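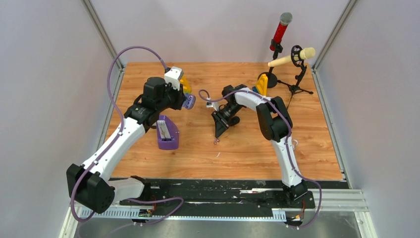
Two arms, one table and a pair of microphones at the Drovwood open day.

I got to Drovwood just after the doors opened in the morning and still had to wait for a park. The open day only runs in March, and it seems everyone in Dosescombe with a soldering iron had the same idea. I'd come for one thing anyway, the two-arm bench kit from Flusotari, and I spent most of my visit standing in front of it.

What you get is a pair of white and black arms bolted along the front edge of a wooden table, with plain grey walls on the sides and back. It's smaller than I expected from the brochure, and better for it. The whole thing would fit in my garage (I measured when I got home!). The cables are purple and run along the outside of the arms in big loose loops, and I rather liked being able to follow them with my eye. I'd want a few more clips before I let my kids near it, though.

They sell it under the name Mercado, in 2 versions. The basic one has a single arm and the full one has both, and from what I was told you can start with one and bolt on the second later. The manual is 328 pages, printed and spiral bound, and I flipped through a good part of it while the queue moved. Clear drawings, sensible font, a proper index.
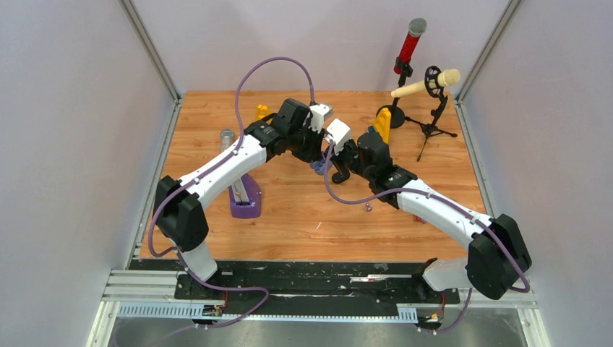 The two grippers working close together is what won me over. I bought my first robot arm kit in 1983, a wobbly plastic thing with a joystick, and it took me a whole winter to get it to pick up a cotton reel. Small fiddly objects are where these kits earn their money, so it was good to see little things on the table and no big foam cubes.

A few grumbles. The price list was only on a screen, the warranty is shorter than I'd like, and spare gripper fingers come in packs of 3 when you'd surely want them in pairs. The staff took that last one on the chin and wrote it down.

Parking is free until noon - bring your own lunch, the sausage sizzle ran out early.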